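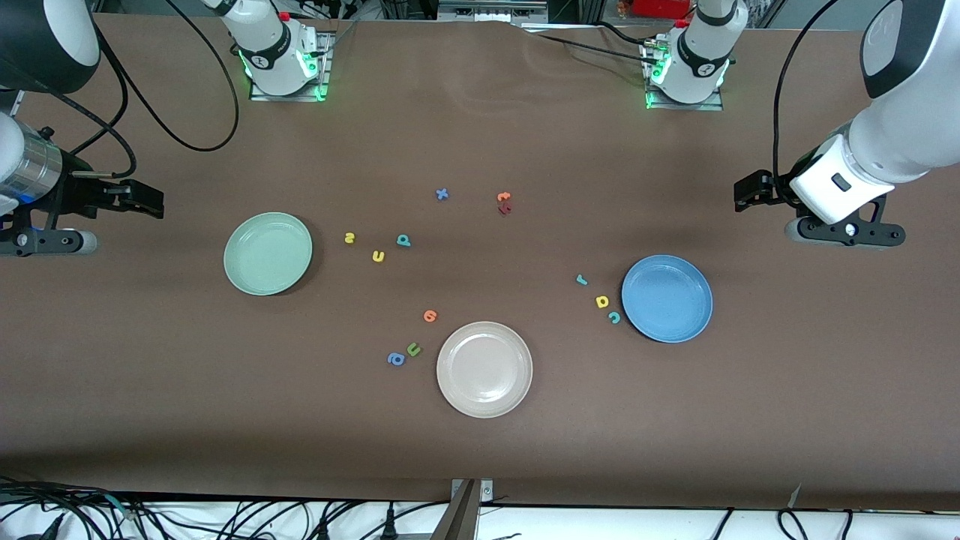 How often does the two-arm table cell need the full checklist?

Once at the start of every shift in which the arms will be powered, and again after any change of gripper, cable or table covering. The short list in part F is enough for a restart after a break.

TWO-ARM TABLETOP SORTING CELL – PRE-RUN INSPECTION
Site: Rerkero, cell 2
Checklist owner: Yaw Kwofie
Comments entered: February round

Mark each line OK, FIX or N/A. A line marked FIX in parts A to C stops the run until it is cleared. A line marked FIX in parts D or E may be carried over for one shift if a comment is written against it.

PART A – STOPS AND POWER

A1. Cell isolator off and tagged before hands go past the front bracket.
Result: OK

A2. Each emergency stop pressed in turn with the arms powered and holding still. Drives drop out both times. Reset requires a deliberate action at the controller.
Result: OK
Comment: Tested at 7:40, left arm first. The left arm's button is stiffer than the right's. Works, no action.

A3. Base ring lights on both arms show green when the controller reports ready. Any other color, or a ring that is dark on one side, is a FIX.
Result: OK

A4. Controller log cleared of faults from the previous shift. Copy open faults into the Listix record before clearing.
Result: OK
Comment: One protective stop carried over from the evening, right arm, joint 4 torque. Copied. See B4.

PART B – ARMS AND MOUNTING

Arm names are the robot's own. From the camera side the robot's right arm is on your left. Write "robot right" or "robot left" in comments and never just "right".

B1. Base mounting plates: all bolts present, paint marks in line across bolt head and plate. If a mark has moved, torque to 29 N·m and repaint.
Result: FIX, cleared
Comment: Robot left, rear outside bolt, mark off by a few degrees. Torqued and repainted before the run. Check again next shift.

B2. Joint caps seated, no gap at the seal.
Result: OK

B3. No play at the wrist. Power off, hold the gripper body and rock it by hand in both directions.
Result: OK

B4. Jog each joint slowly through its working range with an empty gripper. Listen for clicking at reversal.
Result: OK
Comment: No noise on robot right joint 4. I think the stop was the cable catching and not the joint. See C2.

PART C – CABLES

C1. Connectors at both arm bases pushed home and locked.
Result: OK

C2. Arm cable loops. The loop must have enough slack for full wrist rotation and must not reach the work area when the arm is low. Jog to the lowest pick position and look.
Result: FIX, cleared
Comment: Robot right loop was long and swung out over the back of the table. Retied one clip higher. It still arcs over the rear left corner at the home position, acceptable as long as it stays clear of the pick zone. Robot left cable drops down alongside the arm, no change made.

C3. Cables at the front, below table level. No plug hanging by its own wire. No loose plug end lying against a powered connector. Unused leads capped.
Result: FIX, carried over
Comment: Carried over with my approval although this is a part C line. The bundle is tangled, with several plug ends in among it. Nothing is under tension and none of it can reach the arms. It needs an hour with the power off and proper labels. Do not pull on anything in there to trace it – open the panel and follow it from the terminal end.

C4. Front bracket screws tight, angled support does not rock.
Result: OK

PART D – GRIPPERS

D1. Fingers parallel when closed on the 13 mm gauge block. Maximum visible gap at the tip is one sheet of paper.
Result: OK

D2. Finger faces clean. Wipe with a dry cloth. No solvent.
Result: OK
Comment: Foam dust on both sets, more on robot right.

D3. Grip force set to 65 on the controller scale for foam pieces. Higher settings leave a dent in the letters, and a dented letter does not seat flat the next time it is put down.
Result: OK

D4. Housing under each gripper secure, nothing rubbing on the finger drive.
Result: OK

PART E – TABLE AND WORKPIECES

E1. Brown paper covering flat. Small creases are accepted. A ridge high enough to tip a letter or stop a plate sliding is a FIX.
Result: OK, with comment
Comment: Light creasing, and the paper lifts slightly near the back edge at top center. Keep plates off that area. Replace the sheet if it rises any further.

E2. Plates: green, blue and cream, empty at the start, rims unchipped, clear of each other. Cream goes toward the front edge.
Result: OK

E3. Letters laid out in loose clusters between the plates. No letter under a plate. Touching or overlapping letters are permitted only if the overlap test is on the run sheet.
Result: OK
Comment: Overlap test is on. The orange "t" rests partly on the dark red letter and stays that way. The blue "a" is also very close to the green "u" left of the cream plate, so log a double pick there as a layout fault and leave the gripper settings alone.

E4. Orientation. Letters may lie at any angle. The orange "9" is logged as "9" whichever way it faces. Ema's run sheet had it down as a "6" on two lines, now corrected.
Result: OK

E5. Lighting even enough for the vision check to pass. Left side and front of the table are darker than the rest.
Result: OK
Comment: Vision check passed on the second try. The lamp order is with Aidoo.

PART F – SHORT LIST FOR RESTART AFTER A BREAK

F1. Hands and tools out of the cell.
F2. Green at both bases.
F3. Robot right cable loop clear of the pick zone.
F4. Paper flat, plates in position.
F5. First cycle at reduced speed, one hand at the stop.

OPEN ITEMS

C3 cable bundle, labels and tie-down. Y. Kwofie, next power-off window.
B1 robot left rear outside bolt, recheck paint mark at next shift start.
E5 second lamp, waiting on delivery.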